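THE STICK LADY OF STITANCE

I'd been warned that the owner of Stitance talks with her hands, and within two minutes of sitting down I'd moved my coffee out of range. She runs the little craft shop next to Hoàng (the bakery, go for the rolls!) and her colour-mad front window has slowed me down on my walk home more times than I'd like to admit.

I wanted to hear about the wooden sticks. She sells them for plant ties, puppets, wall hangings, whatever you fancy, and last January she went through 443 of them.

"People think a stick's a stick," she told me. "Then they pick one up and stand there for ten minutes choosing. I love that."

She won't have them in packets. They go upright in a bucket, dark ones and pale ones together, and customers help themselves. "My mum kept her wooden spoons that way. You grab the one you want and get on with it."

What about the cloth underneath? She laughed at me. "Have you ever dropped sticks on a bare table? The racket! I put something plush down and the whole shop went quiet."

Her favourites are the thick brown ones, though the skinny light ones sell better. I asked if she ever gets tired of tidying them up at closing time, and she looked almost offended. "That's the nice bit. Radio on, door locked, sticks back in the bucket."
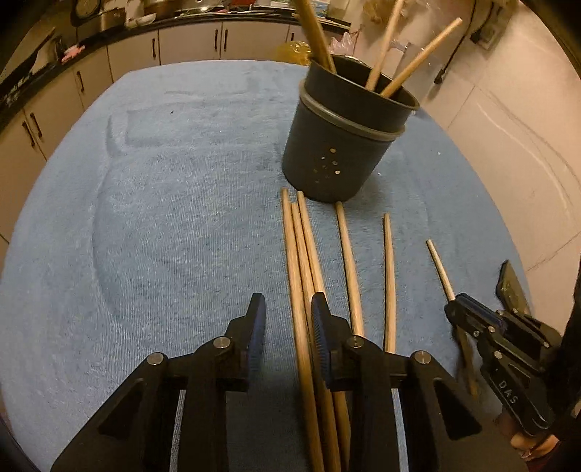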